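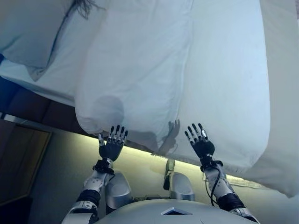
Bed linen at the Remley guest house: the gallery

42 shares · 2 comments

My name is Soledad Ruiz-Ortega and I look after the rooms at Remley, a small guest house in Clondstead. Many guests ask me how we make the beds. English is my second language, please forgive me the small mistakes.

The big white cover is the part I like best. When it goes up, the folds come down soft and the cloth takes a cool colour, a little blue and grey. I always buy plain white. I tried a cream set two winters ago and it never matched the sheets.

The bed in this room has a tall padded headboard in brown fabric. I chose it together with the owner from the Lindgren catalogue, and it was the most expensive thing in the room. We were choosing between brown and dark green for a long time. The beige cushion is plain, and the knitted one with the diamond pattern and the long fringe goes next to it. The duvet is folded into a thick rectangle on the sheet, and the white textured blanket hangs at the side, with an edge that is fringed or a little frayed.

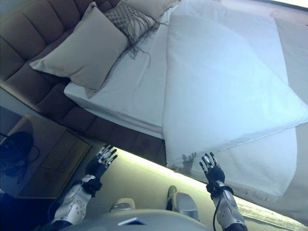 Do you wash the fringed cushion covers in the machine?

I wash them by hand in cool water, with a little mild soap, and dry them flat on a towel. In the machine the fringe makes knots, and then I need a whole evening to open them with a comb. For plain covers the machine is fine, on the gentle program.

The sheets I iron only on the top part, where it folds over. The rest becomes smooth when you pull the corners well. In February the laundry dries slowly in Clondstead, so I keep one extra set for every bed in the hall cupboard. If you would like to know the colour name of a cushion or where a blanket is from, write it in the comments and I will look at the label.

Updated Fri 20 February

Share · 2 comments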